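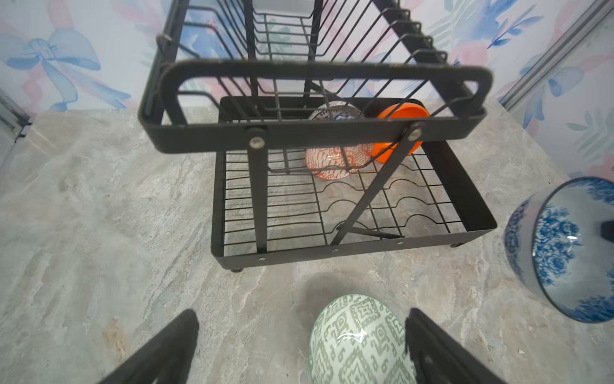
One bowl between the fingers, two dishes in the tray, at the Tromon open day.

I went to Tromon's open day prepared to be bored, and for the first 15 minutes I was. Visitors stood behind a rope while Roland Wragg, who runs the demonstrations, told us that washing-up was "the last great unclaimed territory". Then a robot put bowls in a rack.

I don't mind slow machines. My objection is to the word "kitchen", which appeared on every leaflet. A papered booth with a marble-patterned worktop is a nice bit of dressing, but my own kitchen has a wet sponge in it, a cat, and a saucepan with porridge welded to the bottom. None of the bowls I saw handled had a scrap of food on it. Wragg said dirty crockery was planned for September. He said the same of cutlery.

Firms have been promising this for years. Zilholm had a leaflet much like Tromon's, and I kept it, and I still wash up by hand.
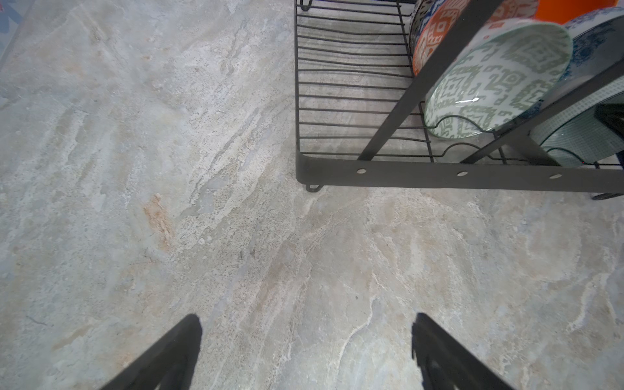
Is a robot that fills a dish rack any use at home?
Only if somebody also trusts it with the washing, the drying and the cupboard, and Tromon showed us none of those.

Mio Kobori, one of the engineers, was far better company than the leaflet. I asked her how often a bowl gets dropped and she gave me a number, 8 in the past fortnight, without looking round for permission. She also said she wouldn't have one at her mother's house yet. I would have put her on the stage and sent Wragg to do the teas.

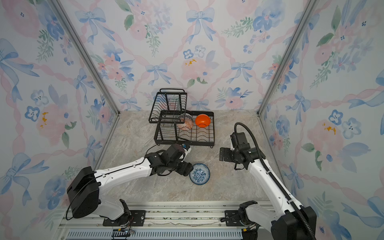
Two arms on one rail, with a patterned bowl on the worktop in front of the rack.

What bothers me is the applause. Almost 28 grown adults clapped a bowl. If a teenager did the job at that speed we'd be asking what was wrong, and we wouldn't be invited to invest. Tromon's next open day is free, and I'd say go, but take a dirty pan and ask them to try it.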